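夹爪松开的那一下
一起家用操作机器人力控失效的调查始末

6月的一次例行回归测试中，Nirnow公司的一台家用操作样机在厨房台面工位上执行“取出面包片”任务。任务进行到抓取阶段，夹爪没有在设定的力值上停住，继续闭合，随后又在没有收到松开指令的情况下突然张开，被夹持的物件从约定高度落下，砸在操作员伸手可及的区域内。没有人受伤。急停按钮由操作员按下，从异常开始到断电，控制器日志记录的间隔是986毫秒。

对于一台工作在有人环境里的机器，这个数字偏长。Nirnow的安全规程把这类事件归为二级，要求停用同型号的全部样机，直到原因查清。停用持续的时间超出了所有人的预期。本刊查阅了公司提供的内部调查报告，并与参与调查的工程师做了多次书面往来，以下是事件的经过和技术细节。

第一个方向：指尖传感器

出问题的夹爪是两指平行结构，由一台带行星减速器的无刷电机驱动，指根处各贴有一组应变片，用来估计夹持力。力控环运行在夹爪自带的微控制器上，上位机只下发目标开度、目标力和速度上限。这种分工在业内很常见，优点是通信延迟不会直接进入力环，缺点是上位机对夹爪内部状态的了解完全取决于对方愿意上报什么。

负责硬件的Ľubomír Kuruc最先怀疑应变片。厨房工位的温度变化比普通实验台大，靠近加热电器的位置尤其如此，应变片的零点会随温度漂移。如果零点向负方向漂移得足够多，夹爪就会以为自己还没有碰到东西，于是继续闭合。

这个假设能解释事件的前半段。Kuruc把夹爪拆下，放进恒温箱做了升降温循环，零点确实有漂移，但幅度在补偿范围以内，折算到指尖，远不足以让力环失去目标。他又更换了一组新的应变片，在同样的动作序列下，异常再次出现。传感器方向到此搁置。

报告在这一节用了较大篇幅记录恒温箱试验的接线和采样设置，后来看，这些细节和结论没有关系，但正是为了排除接线影响，Kuruc在夹爪供电端加装了一路高速电压采集。这路数据在第二阶段起了作用。

第二个方向：电源跌落

电压曲线显示，异常发生前，夹爪的供电有一次很短的跌落。跌落本身没有低到触发欠压保护，持续时间也短于上位机状态轮询的周期，所以上位机日志里什么都没有。

跌落的来源是机械臂腕部的线缆。该样机的电源和通信共用一束外走线，从前臂绕过腕关节接到夹爪法兰。腕关节转到接近限位的姿态时，线束被拉紧，连接器内的一根电源针接触电阻升高。此时如果夹爪电机正在大电流加速，电压就会掉下去。

Nirnow使用的连接器由Candeck供货，规格书中写明了最小弯曲半径。现场测量表明，在取物姿态下，线束靠近连接器尾部的一段弯曲半径小于这个值。装配图上原本有一个线夹用来限制弯曲，这台样机上没有安装。装配记录里，该工序被标为完成。

事情到这里似乎可以结案：补装线夹，检查其他样机，更新装配检查表。调查组也确实写好了初稿。初稿没有通过内部评审，理由是电压跌落只说明有扰动，没有说明夹爪为什么会对扰动作出那样的反应。一次不触发欠压保护的跌落，按设计不应该改变夹爪的行为。

第三个方向：状态机

软件侧的分析由Sabina Krajčí主持。夹爪固件由供应商Clelari提供，Nirnow拥有源代码的只读权限。她没有从代码入手，先在台架上搭了一个可编程电源，人为制造不同深度和宽度的跌落，让夹爪反复夹持同一个试件。

台架共执行了1,805次夹持循环，复现异常714次。复现率和跌落的宽度关系不大，和跌落发生的时刻关系很大：只有当跌落落在“接近”切换到“力保持”的窗口之内，异常才会出现。窗口宽度为100毫秒。

对照代码后，机理变得清楚。夹爪的电机驱动芯片有自己的欠压阈值，比微控制器的阈值高。跌落发生时，微控制器照常运行，驱动芯片却进入了短暂的自复位，复位后寄存器回到出厂默认值，其中包括电流增益。默认增益和固件配置的增益不同，电流读数因此被低估。

固件在正常情况下会周期性检查驱动芯片的故障位，发现复位就重新写入配置。问题在于，为了保证状态切换的实时性，这项检查在切换窗口内被屏蔽，而故障位又是读后清零的。窗口内另有一段诊断代码读取了同一个寄存器，把故障位清掉了，却没有处理它。等到周期检查恢复时，故障位已经是零，固件认为一切正常。

此后的过程可以逐步推出来。力环以电流作为内环反馈，电流被低估，内环就不断加大输出，夹爪继续闭合，实际夹持力超过目标值。应变片在外环里发现了超调，但外环的积分项此时已经饱和，修正来得很慢。修正终于到来时，积分项反向，叠加上错误的增益，输出越过零点，夹爪张开。操作员看到的“先夹紧、后松开”，是同一个错误在两个环路里的先后表现。

上位机为何没有拦住

调查报告用单独一章讨论了监控层。样机的上位机运行一套名为Vávra的任务监控软件，职责之一是比较指令和反馈，在偏差超限时触发受控停止。事件当中，它没有触发。

原因有两条。其一，Vávra比较的是夹爪上报的力，这个值经过了低通滤波，滤波后的峰值没有达到阈值。其二，夹爪上报的状态字在整个过程中一直是“力保持正常”。监控层把状态字当作独立的证据，给了它较高的权重，可它与力值来自同一个微控制器，两者会一起出错。

Krajčí在往来信件中写道：“我们在架构图上画了两条线，以为是两路信息。把线往回追，它们从同一个地方出来。”

在功能安全的术语里，这叫共因失效。避免的办法也是现成的，就是让监控层使用一路与被监控对象无关的测量。样机的腕部本来装有六维力传感器，数据直接进入上位机，不经过夹爪。夹持力是内力，腕部传感器看不到它的大小，但能看到物体被提起时的重量，以及物体脱落时的阶跃。用它判断夹持是否丢失，是可行的。

整改措施

整改分为三层。装配层面，补装线夹，把该工序由自检改为互检，并要求在腕关节极限姿态下测量连接器压降。Nirnow对其余样机做了排查，又发现了一台线夹装反的机器，那台机器此前没有异常记录。 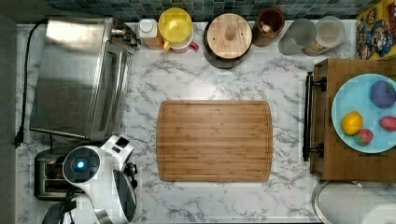

固件层面，Clelari在新版本中删去了诊断代码对故障寄存器的直接读取，改为由单一函数读取并缓存，其他模块只能访问缓存。切换窗口内的故障检查得以保留，代价是切换时间略有增加。驱动芯片的关键寄存器在每次进入力保持状态之前回读一次，不一致即中止动作。积分项增加了限幅和复位条件。

中止之后做什么，两家公司有过争论。Clelari倾向于断开电机使能，由减速器的摩擦维持位置；Nirnow认为减速器可以反向驱动，断开使能等于缓慢松手，如果夹的是玻璃器皿或者刚加热过的东西，后果和原来的故障差不多。最后的方案是分级处理：驱动芯片仍可信时，按最后一次有效开度锁定位置；驱动芯片不可信时，先由机械臂下降到距台面较低的高度，再断开使能。下降过程中，臂速受到限制。

这个方案要求上位机在任何时刻都知道夹爪下方最近的支撑面在哪里。在固定工位上这不难，在真正的家庭厨房里，台面上放着什么、能不能往下放，都要靠视觉系统给出，而视觉系统目前没有安全等级。报告承认了这一点，将其列为遗留问题，暂时以限制工作区域的方式处理。

监控层面，Vávra增加了基于腕部力传感器的脱落判据，夹爪状态字的权重被降低。急停链路也做了调整。事件中的986毫秒里，人的反应占了大部分，规程不再把操作员按下急停视为此类故障的首要防线。

整改后的版本在台架上重复了同样的循环数，跌落全部注入在切换窗口之内，没有出现误闭合或误张开。驱动芯片复位均被检出，动作均按预定方式中止。之后，样机才重新装回厨房工位，先以降低的速度运行，目标力上限也相应下调。

尚未回答的问题

有一个细节报告没有给出解释。出事的样机在此前的测试中跑过大量相同的动作，线夹一直缺失，固件版本也没有变过，异常却到6月才第一次被记录。Kuruc的推测是连接器插针的磨损逐渐累积，接触电阻到某个时候才越过门槛。他把旧连接器送去做了切片，镀层确有磨损，但没有同批次的新件作对照，结论只能写成“与推测相符”。

另一种可能是异常早就发生过，只是幅度不大，被当成普通的抓取失败记了下来。抓取失败在这类测试中很平常，通常归因于物体打滑或定位误差，日志保留期满后就被覆盖。Nirnow已经延长了夹爪底层日志的保存时间，并要求抓取失败的记录附带供电电压曲线。旧数据无从查起。

调查报告的最终版本于24/11/2021签发，Clelari随后向使用同一驱动芯片的其他客户发出了技术通知。通知建议，在新固件部署之前，夹爪不得在人员手部可及的范围内夹持易碎或高温物品。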